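Sport Business and Administration > Course Handouts > Unit 6

Unit 6: Player registration, transfers and the squad budget

28 May 2018

These notes go with the sixth session. They cover how a professional football club holds a player, how it sells or lends him, and how the fee ends up in the accounts. The clubs used in the worked figures are Damesar and Salinas. All sums are in thousands of pounds unless the notes say otherwise. Bring a calculator to the seminar, and the glossary from Unit 2 if you still have it.

6.1 What a club holds

Supporters talk about a club owning a player. In law the club holds two things: a contract of employment with the player, and his registration with the league or national association. The contract sets out wages, length and duties. The registration is what lets him play in competition for that club and for no other.

A transfer fee is paid to end one contract early and move the registration. If the contract has run out, there is normally nothing left to end early and no fee is due, though compensation may be owed for a young player who was trained by the selling club. Check the age limit and the rules of the association concerned before you assume a move is free.

Keep the two parts separate in your written answers. Last year a lot of marks were lost by people who wrote "the club sells the player's contract". The old contract ends and a new one is signed with the buying club, on different wages and usually for a different number of years.

6.2 How a deal is put together

The order of events varies, but most permanent transfers go through the stages below.

(a) The buying club makes an enquiry, in writing or through an intermediary. An enquiry is not an offer and binds nobody.
(b) An offer is made. It states the fixed fee, the payment dates, any add-ons and any sell-on share.
(c) The selling club accepts, refuses or names its own terms.
(d) Once a fee is agreed, the buying club is given permission to speak to the player.
(e) Personal terms are agreed: basic wage, signing-on fee, bonuses, image rights if any, length.
(f) Medical.
(g) Documents signed and sent to the league or association. For an international move, the clearance certificate is requested.

Stage (d) causes most of the arguments. Clubs often complain that a player was approached before permission was given, and the complaint is hard to prove when the contact went through a third party. We come back to this in Unit 8 with the disciplinary cases.

A release clause changes the order. If the contract says the club must accept an offer of a stated amount, stage (c) drops out once that offer is made in the proper form. Read the clause closely. Some apply only in one window, some only to clubs in a certain division, and some require the whole sum in a single payment.

6.3 Fixed fees, add-ons and sell-on shares

The number in the newspaper is often the highest figure the deal could reach. For accounts work you need to split it up.

Fixed fee: payable whatever happens, usually in instalments.
Add-ons: payable if something happens, such as a number of appearances, promotion, or a first cap.
Sell-on: a share of a later fee, paid by the present buyer to the present seller.

A sell-on share can be taken on the whole of the later fee or only on the profit. The difference is large and the wording has to be checked.

Worked example 1. Damesar buys a midfielder from Salinas for 2092. Salinas keeps a sell-on of 20 per cent. Two seasons later Damesar sells him for 3844.

If the share is taken on the whole fee: 20 per cent of 3844 = 768.8
If the share is taken on the profit: 3844 less 2092 = 1752; 20 per cent of 1752 = 350.4

Damesar pays more than twice as much under the first wording. The profit here means the sale fee less the purchase fee, unless the agreement allows other costs to come off first. Agents' fees are the usual point of dispute.

6.4 The fee in the accounts

A transfer fee is treated as the cost of an intangible asset and spread evenly over the length of the player's contract. This is amortisation. The cash may leave the bank on quite different dates, so the cash flow forecast and the profit and loss account have to be worked separately.

Worked example 2. Damesar pays 2092 for the midfielder above on a four-year contract.

Yearly charge: 2092 / 4 = 523
Book value after one year: 1569
Book value after two years: 1046
Book value after three years: 523
Book value after four years: nil

If he is sold for 3844 after two years, the profit on disposal is the fee less the book value, before any sell-on: 3844 less 1046 = 2798. With the sell-on on the whole fee, take off a further 768.8, which leaves 2029.2.

Compare this with the profit used in worked example 1. There it was 1752, using the original purchase price. The sell-on clause and the accounts use the word "profit" for different sums — say which one you mean every time.

If the contract is extended, the remaining book value is spread over the new remaining term. Suppose that after two years Damesar gives the midfielder a new deal that leaves four years to run. The book value of 1046 is now charged at 261.5 a year instead of 523. The yearly charge halves, although his wages have very likely gone up.

Academy players normally have no purchase cost, so there is little or nothing to amortise and almost the whole of any fee shows as profit. Bear this in mind when you read that a club "had to" sell a home-grown player. It may say as much about the accounts as about the manager's plans.

6.5 Wages and the full cost of a signing

The fee is often the smaller part. To compare two signings, work out the full yearly cost of each: amortisation, basic wage, employer's contributions, a share of the signing-on fee, the agent's fee spread over the contract, and likely bonuses.

Worked example 3. Salinas is choosing between two forwards.

Forward A: fee 3410, five-year contract, wage 900 a year.
Forward B: no fee, two-year contract, wage 1300 a year, signing-on and agent's fees together 268.

Forward A: 3410 / 5 = 682; plus 900 = 1582 a year
Forward B: 268 / 2 = 134; plus 1300 = 1434 a year

On these figures B is cheaper each year by 148. He also leaves after two years with nothing to sell, while A at that point has a book value of 2046 and three years left on his deal. Whether that book value could be recovered depends on his form, age and fitness. Employer's contributions and bonuses have been left out to keep the sums short; put them in for the coursework.

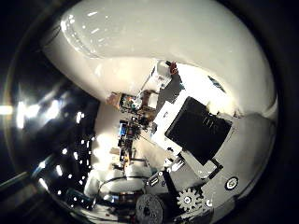 LOANS AND REGISTRATION

6.6 Loans

In a loan the registration moves for a set time and the contract with the parent club stays in force. The borrowing club may pay a loan fee, all or part of the wages, both or neither.

Four kinds come up in the reading:

Straight loan, with the player going back at the end.
Loan with an option, where the borrowing club may buy at a set price.
Loan with an obligation, where it must buy if stated conditions are met.
Loan with a recall, where the parent club may bring him back early, normally only inside a window.

An obligation that is almost certain to be met may have to be treated as a purchase from the start. Avoiding relegation is a common condition, and for a club that is usually in the top half it is a weak one. The auditor will look at how likely it was on the day of signing.

The parent club goes on amortising the fee during a loan. Loan fees received count as income in the period they relate to. Many loans also bar the player from appearing against his parent club, and this should be checked in the competition rules as well as in the agreement.

6.7 Windows and deadlines

Registration of professionals is limited to set periods, with the main one in summer and a shorter one in mid-season. Closing dates differ between countries. A club can therefore lose a player in August to a league whose window is still open when its own has shut, and be unable to replace him until the winter.

A deadline applies to the documents reaching the right office in a complete state. An agreed fee and a passed medical do not count for anything if a signature page is missing. Some leagues allow a short extension when a deal sheet has been lodged in time, so look up the rule for the season you are writing about.

Out-of-contract players can sometimes be registered outside the window. The exact conditions vary, and the date on which the last contract ended often matters.

6.8 Seminar tasks

Task 1. Rework example 2 with a five-year contract. Give the yearly charge, the book value after two years, and the profit on disposal at a fee of 3844 with and without the sell-on.

Task 2. Damesar is offered a straight loan for its reserve goalkeeper or a loan with an obligation to buy. Write half a page on which it should prefer if it needs to show income in the present season. State any assumptions.

Task 3. Draft a sell-on clause in no more than 80 words. Swap with the person next to you and try to find a way of paying less under theirs.

6.9 Coursework

The coursework file has a squad list for Salinas with fees, start dates, contract lengths and wages. Produce a three-season forecast of amortisation and wages, then a second version in which one player of your choice is sold and one is extended. Show your workings. Spreadsheets should be handed in with the formulas left in place.

Round only at the final step. Label each column with the season and the unit. If a contract starts part of the way through a financial year, charge by the month.

Reading for next time: Unit 7, sections 7.1 to 7.4 (matchday income and season ticket pricing).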